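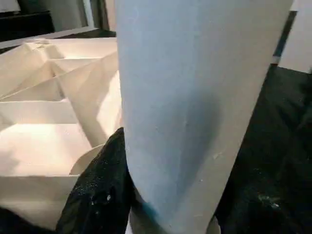
What Does a Mayor's Husband or Wife Do All Day?
by Lindsay Paewai
30/08/2020

When people vote for a mayor, a governor or a president, they get one person to do the job. They usually get a second person too, whose name was never on the ballot. That second person is the husband or wife, and they tend to show up in a nice coat, standing slightly to the left.

Let's look at how this works in a made-to-measure sort of town called Urkudberg, which has one river, two bakeries and a great many opinions.

Last time Urkudberg picked a mayor, 2000 people voted. Ms. Kerekes got 844 votes. Mr. Trudik got 566. Mr. Boker got the rest, which was 590, and he still brings it up at the bakery. Ms. Kerekes had the most, so she won. In some places you need more than half of all the votes to win, and then there would have been a second round. Urkudberg doesn't do second rounds. It barely got through the first.

Ms. Kerekes has a husband. How many votes did he get? Zero. He wasn't running. All the same, on the day she started work in January, people began asking him to fix the streetlights.

Can he fix the streetlights?

He can't. He can't sign a law, spend the town's money or fire the man in charge of parking. Those powers belong to the people who were elected, and to the workers they hire. You can't catch power from someone by eating breakfast with them.

So what is left for him to do? Quite a lot, and most of it involves shaking hands. The husband or wife of a leader may visit schools, welcome guests, give short speeches and listen to long ones. Many of them choose a cause, such as getting more kids to read or planting more trees. They can't order anybody to plant a tree. But when they turn up with a shovel, the newspaper turns up too, and then other people start thinking about trees.

This is called influence. Power means you get to decide. Influence means the person who decides might listen to you. If you have ever talked your mom into pizza on a school night, you have used influence. Your mom had the power, and also the money.
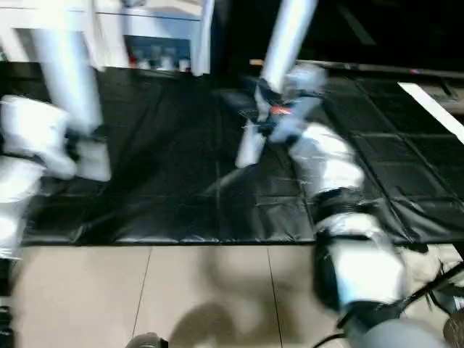
Does the husband or wife of a leader get paid?

Usually there is no pay for it, though the town or country may cover the cost of official trips and dinners. Some keep the jobs they had before. Mr. Kerekes is a dentist, and he still sees patients 5 days a week – which means that many voters have had a chance to complain to him, but only until he says "open wide."

People argue about all this, as people do. Some think the husband or wife should help out as much as possible. Others say they didn't vote for him, so he should stay home. Newspapers write about what leaders' wives wear and hardly ever about what leaders' husbands wear, and plenty of readers find that unfair. Mr. Kerekes has worn the same brown jacket to every event so far.

There are rules, too. In many places a leader isn't allowed to hand a paid government job to someone in the family. The fancy word for doing that is nepotism. It comes from an old word for nephew, so you can guess who used to get the jobs.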